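세탁망에 넣고 빨았는데도 니트가 자꾸 늘어나요

망고스틴껍질
2021년 2월 19일 작성

자취 시작하고 처음 맞는 겨울인데 니트를 벌써 두 벌째 해먹었습니다. 첫 번째는 세탁망 없이 그냥 돌린 제 잘못이라 할 말이 없고요, 두 번째가 억울해서 글 올립니다.

이번엔 분명히 세탁망에 넣었습니다. 울코스에 찬물, 중성세제까지 맞췄어요. 그런데 꺼내 보니 소매가 제 팔보다 한 뼘은 길어져 있습니다. 지금은 거의 한복 수준입니다. 거울 앞에서 팔을 벌리면 춤이라도 한 곡 춰야 할 것 같아요.

옷은 Ellier에서 산 울 혼방이고 라벨에는 울 87%라고 적혀 있습니다. 나머지는 나일론이고요. 세탁기는 집주인이 두고 간 통돌이인데, 제가 조작할 수 있는 건 코스 선택하고 물 높이 정도입니다. 세탁망은 다이어트 결심하듯이 제일 큰 걸로 샀습니다. 언젠가 이불도 빨겠지 싶어서요. 이불은 아직 한 번도 안 빨았습니다.

말릴 때는 그냥 옷걸이에 걸어서 베란다에 뒀습니다. 혹시 이게 문제인가요? 아니면 세탁망 자체가 별 효과가 없는 건가요? 검색해 보면 누구는 망이 촘촘해야 된다고 하고 누구는 성글어야 된다고 해서 더 헷갈립니다. 늘어난 소매를 되돌리는 방법도 있으면 같이 부탁드려요. 3월에 면접이 있어서 셔츠 위에 입으려고 산 옷이거든요.

밥솥보온12시간
2021.02 답변

드라이 맡기세요. 저는 Jevville 사거리 세탁소에 9년째 맡기는데 늘어난 적 없어요. 니트는 원래 집에서 빠는 거 아닙니다.
그리고 섬유유연제 넣으면 안 늘어난다는 말도 있던데 저는 안 해봐서 모르겠네요.

보풀수집가
2021.02 답변

위에 드라이 맡기라는 말씀도 틀린 건 아닌데, 니트 한 벌 값이 세탁비 몇 번이면 나오는 사람 입장에서는 좀 공허한 조언이죠. 저도 그런 옷만 입고 사는 처지라 적어 봅니다.

먼저 범인부터 말씀드리면 십중팔구 옷걸이입니다. 물 먹은 울은 생각보다 훨씬 무겁습니다. 그걸 어깨 두 군데에 걸어 놓으면 나머지 무게가 전부 아래로 쏠리는데, 소매는 받쳐 주는 데도 없이 밤새 매달려 있는 셈이에요. 세탁기에서 꺼냈을 때 이미 길어져 있었다면 망 크기도 공범이고요. 글만 봐서는 꺼내자마자 그랬는지, 말리고 나서 그랬는지가 좀 애매합니다.

망 크기 얘기를 하자면, 이불용 망에 니트 한 벌을 넣는 건 안 넣는 것보다 조금 나은 정도입니다. 안에서 옷이 마음껏 돌아다니거든요. 소매가 몸통을 한 바퀴 감고 탈수에 들어가면 그때 쭉 늘어납니다. 옷을 개서 넣었을 때 망 안에 남는 자리가 별로 없는 크기가 맞습니다. 저는 옷을 뒤집어서 소매를 등 쪽으로 접고, 밑단부터 세 번 접어 네모나게 만든 다음 넣습니다. 망이 그래도 크면 남는 부분을 모아서 고무줄로 묶으세요. 이불의 꿈은 잠시 접어 두시고요.

촘촘한 망이냐 성근 망이냐는 용도가 달라서 둘 다 맞는 말입니다. 촘촘한 건 보풀이나 먼지가 덜 붙고, 성근 건 물이랑 세제가 잘 통해서 헹굼이 편합니다. 울 혼방이고 색이 어두우면 촘촘한 쪽이 무난해요. 대신 세제를 욕심내면 안 헹궈집니다. 싼 망은 지퍼 손잡이가 그냥 노출돼 있는데, 이게 돌면서 옷을 긁습니다. 손잡이를 숨기는 고무 덮개가 있는지 꼭 보세요. 저는 Jidanetti에서 나온 걸 쓰다가 지퍼가 먼저 사망했고 지금은 MacLeod 매장에서 떨이로 집어 온 걸 씁니다. 이름만 들으면 스코틀랜드 양이 직접 짠 것 같은데 그냥 세탁망입니다.
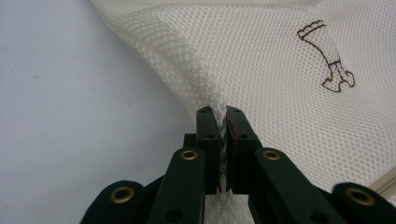 탈수는 제일 짧고 약한 걸로 하세요. 통돌이 울코스도 기본 탈수가 은근히 센 기종이 있어서, 저는 중간에 그냥 꺼버립니다. 꺼낸 다음에는 비틀지 말고 큰 수건 위에 펴서 김밥 말듯이 돌돌 만 뒤 무릎으로 꾹꾹 눌러 주세요. 아랫집이 신경 쓰일 동작은 아닌데 혼자 하고 있으면 좀 서글프긴 합니다. 그러고 나서 건조대 위에 눕혀서 말립니다. 소매도 건조대 밖으로 늘어뜨리지 말고 몸통 옆에 얹어 두세요. 중간에 한 번 뒤집어 주면 좋고요.

이미 늘어난 소매는 스팀다리미로 어느 정도 돌아옵니다. 옷을 눕혀 놓고 소매를 손으로 모아서 원래 길이에 가깝게 줄인 다음, 다리미를 살짝 띄운 채 스팀만 쐬세요. 대고 누르면 납작하고 번들번들해집니다. 제가 그렇게 만든 회색 니트가 아직 서랍에 있습니다. 스팀을 쐬고 나서 완전히 식을 때까지 들지 마시고요. 한 번에 안 되면 다음 날 한 번 더 하시면 됩니다. 한 뼘이면 솔직히 전부는 안 돌아올 수도 있어요. 남는 길이는 소매 끝을 안으로 한 번 접어서 안쪽만 몇 땀 떠 두면 재킷 안에서는 티가 안 납니다.

뜨거운 물에 담가서 줄이라는 글도 돌아다니던데 그건 말리고 싶습니다. 소매만 줄지 않고 몸통이 같이 줄어요. 저는 그렇게 해서 11호 조카 옷을 한 벌 만들었습니다. 조카는 까끌거린다고 안 입습니다.

섬유유연제는 촉감에는 도움이 되는데 늘어나는 걸 막아 주지는 않습니다.

망고스틴껍질
작성자 댓글

꺼냈을 때는 조금 길다 싶은 정도였고 다음 날 아침에 저 꼴이 나 있었습니다. 옷걸이가 맞나 보네요. 집에 다리미가 없어서 일단 그것부터 빌려야겠습니다. 무릎으로 누르는 건 어제 수건으로 미리 연습해 봤는데 왜 서글프다고 하셨는지 알겠어요.

보풀수집가
작성자에게 댓글

스팀 되는 걸로 빌리세요. 안 되는 거면 젖은 면수건을 위에 덮고 그 위로 살짝만 띄워서 하시면 됩니다. 면접 전날 말고 며칠 여유 두고 하시고요.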